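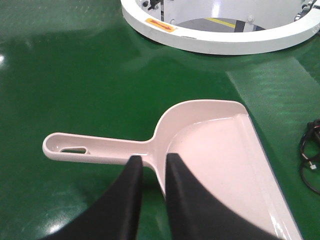
Minutes of the Sheehan Street shared workshop users' meeting, July, 7 p.m.

Item 1, cleaning kit. Odette Gaillard opened by asking who had been sweeping the benches with a sleeve. Discussion was brief and unproductive. It was agreed that the pale pink dustpan is the bench dustpan and lives on the green work surface, and that the gray one is for the floor and stays on the floor. Yutong Cui asked whether the pink one could hang up, given that it has a slot in the handle for what one assumes is that very purpose. Agreed in principle. A hook was proposed. Three people offered to bring a hook, which in the experience of this meeting means there will be no hook. Yutong to buy one.

Item 2, the green surface. Complaints were heard about glare. Two members find the shine hard on the eyes when the lights are on; one member finds it cheerful. A matte mat was priced at $178 from Manalport. The meeting looked at this figure for a while and moved on. Odette will try tilting the lamp, at a cost of nothing.

Item 3, brushes. The brush belonging to the pink dustpan has been missing since the spring open house. The substitute is a paintbrush - a good one, according to its owner, who would like it back. Replacement sets from Lalterine come in boxes of 57. Odette asked if we could buy just one. Yutong has written to them and had a very friendly reply about boxes of 57.

Item 4, sweepings. Glue drips and sanding dust go in the lidded bin. Metal filings go in the coffee can. Please stop combining these into what was described as "a sort of granola."

Item 5, money. The balance stands at some 700 dollars, less $59 for the new bin liners and the coffee can, which came with coffee in it. Questions about the coffee were deferred.

Item 6, any other business. A member proposed naming the workshop Mustivum, to sound more established. There was no seconder. The same member proposed it again under a different heading and was ruled out of order.

Actions: Yutong, hook and brush. Odette, lamp. Everyone, put the dustpan back.

Meeting closed at 8:40 p.m. Next meeting in September, same room, bring your own chair if you dislike the stools.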